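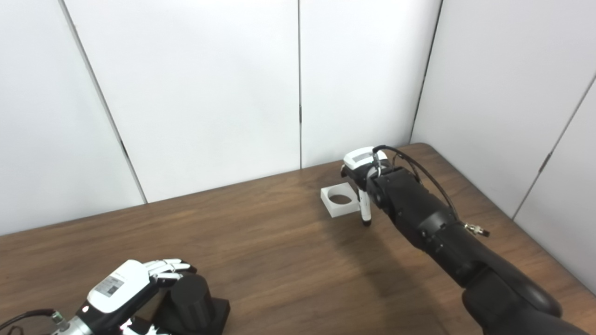
6 min read

Filed under: Small Claims > Getting Ready for Court

Last updated: 5/6/20

How to put together your exhibits for small claims court

I took a moving company to small claims over a wrecked dresser and a missing box of kitchen stuff, and I went in thinking the hard part would be talking in front of a judge. It wasn't! The talking took maybe ten minutes. The hard part was getting a shoebox of receipts, a phone full of texts and a pile of printouts into a shape that somebody else could follow, and I did it wrong the first time and had to redo the whole thing the night before.

So this is how I'd do it now. I'm not a lawyer, and my case was in Winerell County, so check your own court's rules before you copy me. The clerk's office can't give you legal advice but they can tell you how many copies to bring and when they're due, and you should call and ask both of those things before you print a single page.

Step 1: Write down what you have to prove

Get a sheet of paper and write one sentence for each thing you need the judge to believe. Mine went like this:

- I hired Christodoulou Moving to move my furniture from one apartment to another.
- They agreed in writing to cover damage.
- The dresser was fine when they picked it up.
- It was broken when they dropped it off.
- It would cost this much to fix.

I had a separate little list for the missing box. Keep it boring. My first draft had a sentence in it about how rude the dispatcher was, and I was very attached to that sentence, but rudeness wasn't something I could collect on.

Step 2: Find one or two papers for each sentence

Go down the list and look for the best piece of proof for each line. The contract covers the first two. A photo from before the move covers the third (I had one by pure luck, from when I was thinking of selling the dresser). And so on.

If a sentence has nothing next to it, you've found your homework. For me it was the repair cost. I only had a number a guy gave me over the phone, so I called back and asked for a written estimate on the shop's letterhead. It took them two days and they didn't charge me.

I started with over 100 pages, mostly texts and emails. I ended up with 17. Cutting it down hurt a bit, but read your pile as if you had a whole morning of other people's cases to get through, and you'll get a lot more ruthless.

Step 3: Print your texts properly

This is where I messed up. I took screenshots, cropped them tight so they'd look neat, and lost the dates and the phone number at the top. They were just bubbles floating on a page and could have come from anyone.

Do it again if yours look like that. Each page should show:

- the name or number of the person you're texting
- the date and time of the messages
- a few messages before and after the one you care about

Overlap your screenshots by one message, so it's clear you haven't skipped anything. Print them two to a page, no smaller, or they get hard to read. If you have a long thread, the Gitemine app will turn it into a PDF with the dates down the side. I used the free version and it worked okay, although it dropped the photos and I had to put those in by hand.

With emails, print from the email itself so the From, To and date lines are on there. Don't paste the words into a new document.

Step 4: Label everything

My court wanted plaintiffs to use numbers and defendants to use letters. Yours may have it the other way around, so ask. Put the label in the bottom right corner of the first page of each exhibit - a plain white sticker and a black pen is fine - and then number the pages inside it by hand. "Exhibit 3, page 2" is a wonderful thing to be able to say out loud when everyone is shuffling paper.

I had six exhibits:

Exhibit 1 - the moving contract
Exhibit 2 - photo of the dresser before the move
Exhibit 3 - photos of the dresser after
Exhibit 4 - texts with the moving company
Exhibit 5 - the repair estimate
Exhibit 6 - my demand letter and the mailing receipt

Put them in the order you'll talk about them. Mine ran in date order except for the estimate, and I wish I'd moved it up right behind the damage photos.

Step 5: Make a one-page list for the front

Type up a simple table with the exhibit number, what it is, the date on it and how many pages. Put your case number at the top along with both parties' names, spelled the way they are on your claim form. It took me fifteen minutes and I used it more than anything else in the folder.

Step 6: Make your sets

You'll usually need one set for the judge, one for the other side and one for yourself. Bring the originals too, in their own envelope, in case anybody asks to see them.

I put each set in a Plastonon report cover, the kind with the slide-on spine, and I'd skip those next time. The spine pops off if you have more than a few pages in there, and mine popped off in the hallway. A cheap binder clip would have been better. Whatever you use, don't staple the whole set together, and don't use page protectors unless your clerk says they're okay (mine said no, they glare and you can't write on them).

Mark up your own set as much as you like. I highlighted the lines I wanted to read out and stuck tabs on the side. Leave the other sets clean.

Step 7: Do a run-through with a timer

Sit at a table with your set and explain the case out loud, turning to each exhibit as you get to it. I did this at the kitchen table feeling very silly, and I found that two of my photos were in the wrong order and the total on my list didn't match the total on my claim. Fix that kind of thing now!

If your hearing is by phone or video, which a lot of them are at the moment, ask the clerk how to send your exhibits in and how early. Some want one PDF, some want paper in the mail. Name the file with your case number and the exhibit numbers, and keep whatever confirmation you get.

A few odds and ends

Videos and voicemails need their own plan. Ask first whether you can play them, and write out what's said on a voicemail so there's a paper version too. Black out account numbers on anything from your bank, leaving the last four digits. And if something new turns up after you've handed in your sets, label it with the next number, make the same amount of copies, and call the clerk to find out if you can still add it.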